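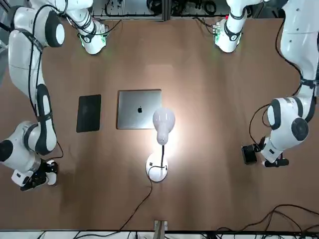
Photo: Begoña Manzano

Budget for a second two-arm table: what should go in the list?

Posted by Begoña Manzano in Lab and Workshop Equipment

Hello to all. I must prepare the purchase plan for a second station with two arms on one table, and I would like to ask people who already did this how they divided the money. My plan has to be on my manager's desk in February.

The work is desk work with common objects: a laptop, a tablet, a lamp, a mouse on its pad. We move and arrange them with black two-arm grippers, each arm fixed on its own base plate at the edge of the table. So the loads are small and I don't need bigger arms. For the arms themselves I have an offer from Lotia and I am satisfied with it. My difficulty is everything else.

On the first station we wrote "arms, grippers, cameras, computer" and then one line with the name "accessories", 860 dollars. This line was finished very early. Cables, power adapters, clamps and a shelf to put them on all came out of it, and after that the mouse pads and lamps too. My manager does not like to sign again for small things, and I understand him.

My questions are these:

How much do you keep for cables and power, as a part of the total? I was thinking of a fixed sum, but maybe a percentage is better.

Do you buy a spare gripper at the same time as the arms, or do you wait until one is damaged? The delivery from Lotia is 14 weeks for a complete gripper, and for fingers alone they did not tell me.

Do you include the objects in the equipment budget? A laptop that lies on the table only to be moved is still a laptop for our accounting, and they want an inventory number for it.

The last one is about light. We have strong reflection on the table top and on the lid of the laptop. Is it worth paying for a mat surface from the beginning, or are there cheaper ways?

I add one more picture, with the right gripper on the mouse, so that you see the size of the objects compared with the arms.
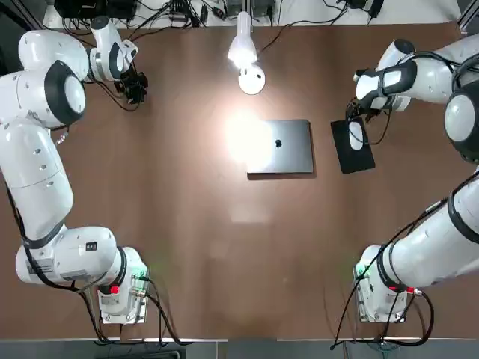

Oddvar K.

I would take the percentage. We used a fixed sum two times and two times it was wrong. For our last table I put 30 percent on top of the price of the arms and it covered cables, adapters, an extra emergency stop, the rails and transport. Some of it was left and we bought a better chair for the operator.

Please ask for the cable lengths before you sign. The standard set from most sellers is made for an arm which stands next to its controller, and if you have a shelf behind the table and the bases on the front edge, the way is longer than you think. Draw it on paper, with the arms stretched out completely.

For the gripper: buy fingers, plus one complete gripper for two stations together. With 14 weeks of waiting I would not discuss this very long. If both tables use the same type, one spare is enough. It is also an argument for not changing the model now, even if something newer is in the catalog.

rmh_bench

get used laptops for the objects. dead ones are fine, they weigh the same. I paid 50 each

Tove at Plodton

I agree with Oddvar on most points, but I would separate the budget in two parts, because accounting usually has different rules for them. The first part is what stays on the table: arms, plates, cameras, computer, rails. The second part is what gets used up or broken, and this includes lamps, mice, tablets and finger pads. In our company the second part can be ordered every month without a new signature. Maybe yours has something similar, ask before February.

About the reflection – try to move or cover the ceiling light first. We had a quote from Jusside for a coated top and it was too expensive for us, and a large desk mat in a plain color did the job. Take a color that is different from your objects. Black objects on a black mat gave us trouble.

Also put a line for service after the first year. It was missing in my first plan and I had to explain it later.

Begoña Manzano

Thank you, this helps me a lot. I will make the two parts as Tove says and take 30 percent for the first one. Used laptops is a good idea too, I will ask at Palacios, they sell old office equipment. Oddvar, was the transport for both arms in one box or in two? Lotia gives me two prices.

Oddvar K.

Two boxes, one pallet. Ask them for the pallet price.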